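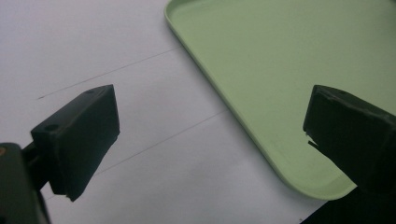 Serving tray

Last updated June
By the Edville Household Encyclopedia desk

A serving tray is a shallow, flat-based vessel with a raised edge, used to carry food, drink or small articles. Trays are made in timber, metal, glass, ceramic, woven cane and moulded plastic, and may be round, oval or rectangular.

Form

The raised edge is called the lip or gallery. A low lip makes it easier to slide cups on and off, while a deeper one holds items in place on stairs or uneven ground. Rounded inside corners are simpler to wipe out than square ones. Handles may be cut through the wall, fixed to the ends or left off altogether. Light green trays with a narrow lip and rounded corners are among the plainer household types.

History in Edville

The Petridis works in Edville began as a tinsmith's shop and turned to japanned trays for hotels and tearooms. Its first printed catalogue listed 1,874 articles, of which 11 were trays. Black and maroon were the usual colours. The firm later took up plastic moulding under the Onent name and closed its metal shop two years afterwards.

Related forms

A salver is a flat tray without handles, traditionally silver. A butler's tray has hinged sides and rests on a folding stand. The Plilloria pattern, sold mainly to hospitals, had a divider across the base and was made in two sizes.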